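About Zosport

Home | Sets | Spare Parts | About Us | Contact

Zosport supplies sorting and tidying sets to preschools, therapy rooms and after-school programs. We are based in Drarkdale and operate from a single building, with the store on the ground floor and the workroom above it. Our stock is almost 2000 small toys, plus the trays, bins and boxes they go out in.

What a set consists of

A Zosport set has two parts. The first is the mixed fill: balls, building bricks, blocks and small toys in a variety of shapes and surfaces, held in one open container. The second is a group of cardboard boxes covered in colored paper, each with one round hole. The child takes an item from the fill and puts it through a hole. The adult decides the rule. It can be one color per box, one type of object per box, or simply everything off the table before lunch.

The boxes are cubes. The hole is cut before the paper goes on, and the paper is trimmed back to the edge of the cut, leaving bare cardboard visible around the inside. We tried a lined hole for one season. The lining caught on spiky balls and lifted at the corners of the bricks, and we stopped making it.

Cardboard is used because it is light, cheap to replace and quiet when something is dropped into it. It does not tolerate spills. Boxes that come back soft or crushed are recycled and the set is made up again from new ones. Customers who need a wipeable box are advised to buy elsewhere, and we will tell them where to look.

Selecting the fill

Each item is chosen against a short specification. It has to pass through the hole with clearance on all sides, or be clearly too large for it, with nothing in between. Items that fit only when forced are rejected, as they tear the paper and end the activity. It must survive washing or wiping. It must not have batteries.

Beyond that, variety is the aim. A fill made up of one kind of ball is sorted in a few minutes and then ignored. We mix printed balls with plain ones, hard with soft, and include items that do not belong to any obvious category. A duck may be treated as a yellow thing, an animal or a bath toy, and the discussion that follows is part of the exercise.

Colors in the fill are deliberately not matched to the boxes. A good share of the contents is orange, green, silver or brown and has no box of its own. The child has to propose a rule for those or leave them in the container.

Containers and layout

The standard layout puts the boxes in a line on the left and the container on the right. Left-handed users can reverse it. A cloth or a dark, plain surface underneath is recommended, as small bright items are easier to find on it.

Containers are either deep or shallow. A deep bin holds more in less table space, and items have to be dug out. A shallow tray shows more of the contents at once and suits children who are put off by searching. Both types fit on an ordinary activity table next to the boxes.
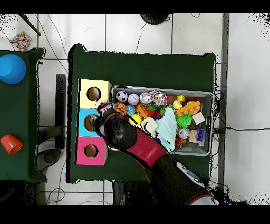
Yellow, blue and pink boxes with a mixed fill, including a soccer ball, a baseball and an orange basketball. 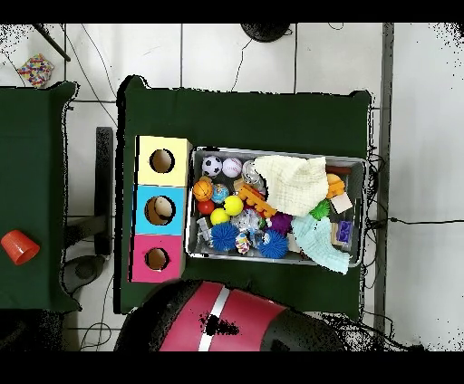 One preschool in Drarkdale wrote to us that the deep bin had been the better choice for their older group and the wrong one for the younger. The little ones took everything out onto the floor before they would look at a box. The letter went on: "We moved them to the tray and the floor stayed clear. The older children complained that the tray was too easy, so now we keep one of each and swap at snack time. Please sell the containers separately."

Containers have been sold separately since that letter. The order codes are on the Spare Parts page.

The Lo range

Lo is our reduced set, intended for one child working at a table with an adult. It has two boxes and a smaller fill. The items are the same as those in the full set and can be combined with it. Lo was first assembled for a therapy room that had no space for the larger layout and is now the set we send out most often.

The full set contains 200 items and weighs more than people expect. It ships in two cartons. Please check that both have arrived before reporting missing parts.

Supply and checking

Bricks and most of the balls come through Skanditz, our wholesaler. Boxes are cut and covered in our own workroom. Colored paper varies slightly from roll to roll, so a replacement pink box may not match the old one exactly. The difference has no effect on use.

Rental sets are emptied onto a table on return, wiped, inspected and packed again from a list. Balls with split seams, bricks with chewed studs and anything that has become sticky are taken out. Soft items and cloths are washed as a separate load. A set is normally ready to go out again four working days after it comes back. Sets returned after the December break take longer.

Missing items are not charged for individually. We ask only that the container is returned with its contents in it, in any order. There is no need to sort the fill before sending it back.

Visiting the workroom

The workroom is open to customers by appointment in the mornings. Both container types are kept set up for trial, and spare boxes can be collected from the store without booking. Access to the upper floor is by stairs only. If that is a difficulty, let us know when you make the appointment and the sets will be laid out in the store.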